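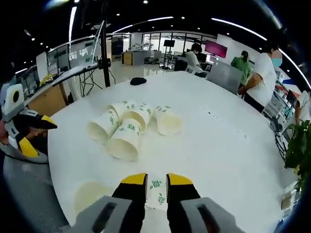 How a Paper Cup Works

A paper cup has one job: to hold a drink until someone finishes it. Paper is a poor material for that. Leave a sheet of ordinary paper in a bowl of water and it goes soft, then falls apart. A paper cup must therefore be made of more than paper.

What it is made of

The outside of a cup is paperboard. Paperboard is thick, stiff paper made from wood fibres. A fibre is a very thin thread, too thin to see clearly without a magnifying glass. When wet fibres are pressed flat and dried, they cling together and form a sheet.

The inside of most cups has a lining. It is usually a layer of plastic, thinner than a hair, stuck to the board by heat. Water cannot pass through it. Some newer cups use a coating made from plants, or one that is brushed on like paint. Rub your thumb along the inside of a clean cup and then along a piece of writing paper. The cup feels smoother.

The 3 parts

Wall. This starts as a flat piece shaped like a slice of a ring. A machine wraps it round until the two edges overlap. The overlap is called the side seam.

Base. This is a disc. It is pushed up inside the wall, and the bottom of the wall is folded over it. The disc sits a little higher than the bottom edge of the cup, which leaves a hollow underneath. The hollow keeps the base off the table.

Rim. The top edge of the wall is rolled outwards into a tight curl. The curl makes the cup stiffer and harder to squash. It also gives your lips a rounded edge and gives a lid something to grip.

At the Custorex works in Palham, one machine does all the folding, heating and rolling. In a single morning in December it made 2,854 cups for a test order, and then it was stopped so that the rolling tool could be changed.

Where the pattern comes from

Patterns and words are printed while the board is still flat. Printing on a flat sheet is easy. Printing on a finished cup is slow, as the surface is curved. A small repeated shape, such as a green square spiral, is a sensible choice for a cup wall. It can be seen from any side, so it does not matter which way round the cup is standing.

The printer has to draw the pattern on a curve to make it look straight. If you unroll a cup, you will see that the top and bottom edges of the wall are arcs, and a row of shapes has to follow them.

Why it rolls in a circle

A cup is wider at the rim than at the base. This shape is part of a cone. Cups are made this way so that one will slide inside another, and a stack of 20 takes up little more room than a few cups standing side by side.

The shape also changes how a cup moves. Lay a tin can on its side and push it, and it rolls in a straight line. Both ends are the same size, so both ends travel the same distance. Lay a cup on its side and push it, and it turns. The rim is bigger, so it travels further in one roll than the base does. The cup curves round towards its narrow end.

When several cups are knocked over on a table, they can end up facing different ways. Each one may have rolled along its own curve before it stopped.

Try it

You need a clean paper cup, a large table, a pencil and a big sheet of paper.

Put the paper on the table. Lay the cup on its side in the middle. Push it gently and let it roll. Mark where the rim stops. Return the cup to its starting place and push it again, a little harder.

Do this 3 times. Join the marks with a curved line and look at the shape. Now repeat the test with a different size of cup. A cup with steep, nearly straight sides makes a wide curve. A cup with sloping sides makes a tight one.

Words to know

Arc: part of the edge of a circle.
Cone: a solid shape with a round base that narrows to a point.
Lining: a layer on the inside of something.
Seam: a line where two edges are joined.

Text by Effiong for the Polholm Children's Science Pages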